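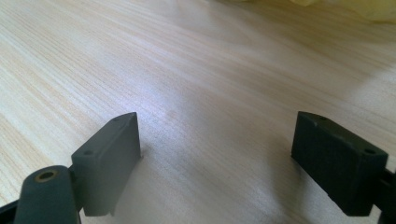

**Ticket 2617: when does a recording start?** (Flolham bench, raised by Cosport)

Great question, and I'm so glad it came up before November! Our rule is now this:

- Fingers open, nothing between them, bare table in the gap.
- Hold still for 2 seconds, then reach.
- If you forget, bin the take and go again.

I reran the check on batch 2286 with the rule in place and the start points line up beautifully. Mulleo sheet updated.

Status: open until Cosport has tried it on their own bench.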